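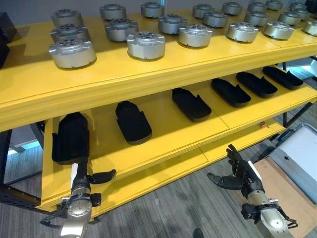

Labels print shifted after the printer has been idle

Product: Leton desktop label printer, network model
Software: Sorklow print server
Site: Sarudcombe, parts store and packing bench
Status: Resolved, monitoring
Priority: Normal

Summary

The label printer on the packing bench prints correctly while in steady use. After it has been idle for a while, the first job comes out with the text shifted down the label, and the bottom line of the address lands on the gap or on the next label. Later labels in the same job are shifted by the same amount. Opening and closing the lid clears the fault until the next idle period.

The parts store printer is the same model on the same firmware and does not show the fault.

Reported behavior

The fault was first noticed in May, shortly after the print server was moved to a new machine. Users at the bench had been working around it by printing a throwaway label at the start of each shift. This did not always help, and it was not reported until a carrier refused a parcel with an unreadable barcode.

The shift measures almost 5 mm on every bad label checked. It does not grow over a long run. A growing shift would point to a wrong label length in the template, so the template was treated as low priority from the start.

Initial checks

Label stock: Hong matte paper, gap sensing, same batch at both printers. Rolls swapped between the two printers. The fault stayed with the bench printer.

Sensor: gap sensor position checked and found centered. Cleaned with a dry swab. No change.

Platen roller: removed, wiped, refitted. No visible wear. No change.

Power: bench printer moved to a separate outlet. No change.

Firmware: both printers report the same version. Settings page printed from each and compared line by line. Two differences found, in sleep timeout and in media calibration mode. Details below.
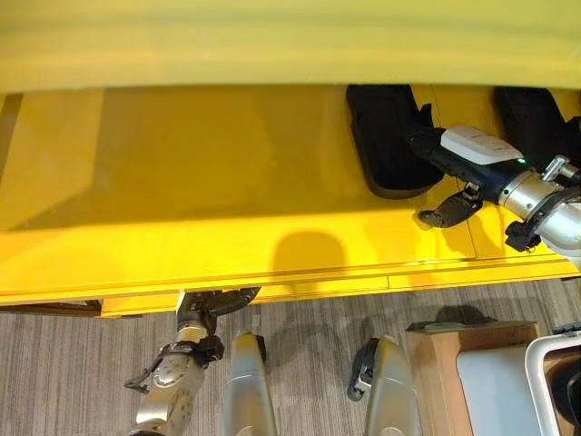 The sleep timeout on the bench printer was set to 20 minutes. On the parts store printer sleep was disabled. Nothing in the ticket history says who changed it or when, and the change log on the print server does not go back past the migration.

Media calibration on the bench printer was set to "on wake, short feed". The parts store printer was set to "on lid close" only. A short feed calibration advances the stock by less than one full label and looks for a gap. On long labels there may be no gap within that distance, in which case the printer should keep the last stored value. The manual says it does.

Test log

09:10 – Bench printer restarted, lid cycled, test page printed. Position correct.

09:15 – Printer left untouched with sleep still set to 20 minutes.

09:40 – Printer asleep, panel dark. Test label sent from Sorklow. Printer woke, fed a short length, printed. Text shifted down. Fault reproduced.

09:45 – Lid cycled. Test label correct.

10:20 – Same test repeated with the job sent directly to the printer's network address, bypassing Sorklow. Text shifted down by the same amount. The print server is therefore not the cause, although the migration remains a likely reason for the settings having changed.

10:30 – Calibration mode changed to "on lid close" only. Sleep left on.

11:05 – Printer asleep. Test label sent. Position correct, no feed on wake.

11:10 – Calibration mode returned to "on wake, short feed" to confirm.

11:40 – Printer asleep. Test label sent. Text shifted down. Fault confirmed as tied to the calibration mode and not to sleep on its own.

11:45 – Calibration mode set to "on lid close". Setting saved to flash from the panel menu. Printer power cycled and the settings page printed again to check that the value had been kept. It had.
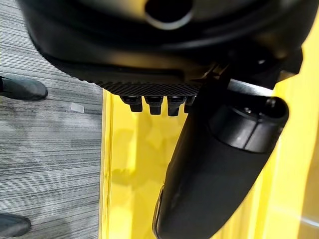 Last changed: May, 4:40 p.m.

Cause

With short feed calibration enabled, the printer advances the stock on wake and does not find a gap on the long shipping label. It then treats the current position as top of form, so the whole job is offset by the length of the short feed. The stored calibration value is not restored. This does not match the manual and has been raised with the vendor as a firmware defect.

The parts store printer uses a shorter label. Even with the same settings it would probably find a gap on most wake cycles, so the fault could easily go unseen there. It has not been tested.

Why the bench printer had a different configuration is not fully established. The Sorklow migration tool pushes a default profile to any printer it cannot match by serial number. The bench printer had been replaced under warranty and the old serial was still in the device list, so a default profile is the best explanation available.

Fix applied

Media calibration set to "on lid close" on the bench printer.

Sleep timeout raised to 30 minutes. This is not needed for the fix and was done at the request of the bench users.

Serial number corrected in the Sorklow device list – the old entry was deleted, not renamed, as renaming keeps the cached profile.

Throwaway label step removed from the shift start sheet. 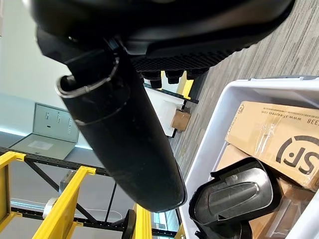 Follow-up

Vendor case is open. The first reply asked for a settings page and a sample of the stock, both sent. No firmware date given.

If the fault comes back, print a settings page before opening the lid. Opening the lid recalibrates the printer and the evidence is lost. Attach the page and the first bad label to this ticket.

Other sites running Sorklow with replaced printers should check the device list for old serials. Leave the default profile alone for now; it is shared with the receipt printers, and they have not been tested with a different calibration mode.

Ticket to stay in monitoring until the next roll change at the bench, then close.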